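Kumotdale Makers Board > Paper and Ink > Which paper for dip pens?

demyd_y
May 2, 2022
I finally picked up a dip pen and I'm completely hooked! Filled 10 pages in one evening. Trouble is, my ink feathers on everything - the printer paper from work, the kids' sketch pad, even the fancy envelopes my aunt sent. What do you all use?

inkwell412
Welcome aboard! Get the Esine pad, the smooth one. The colour sits right on top and the hairlines come out so crisp (I did all our wedding place cards on it, 100 of them, and would happily do it again).

Arik
Have to disagree on Esine. Lovely to look at, but it's slippery and my loops skate all over. I'd take a cheap Lysenko pad with a bit of tooth any day.

inkwell412
Slippery is half the fun! Try a softer nib before you give up on it.

yaroslav_z
You're both skipping the ink. Demyd, is yours watery? A few drops of gum arabic fixed mine on plain paper, and I've been on the same ream for 7 months.

demyd_y
Could be, I did thin it quite a bit. Will try the gum first and then one of each pad. Also moved my desk to the window and the light is so much better.

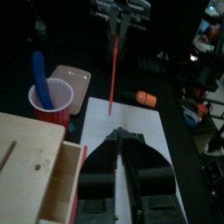
Re: Which paper for dip pens?

Arik
Is the black tabletop hard? I put a few spare sheets under mine, the nib has some give then and catches less on the upstrokes.

yaroslav_z
Seconding the padding. Blotting paper is even better if your art store has it.

demyd_y
Ordering some tonight, thanks everyone!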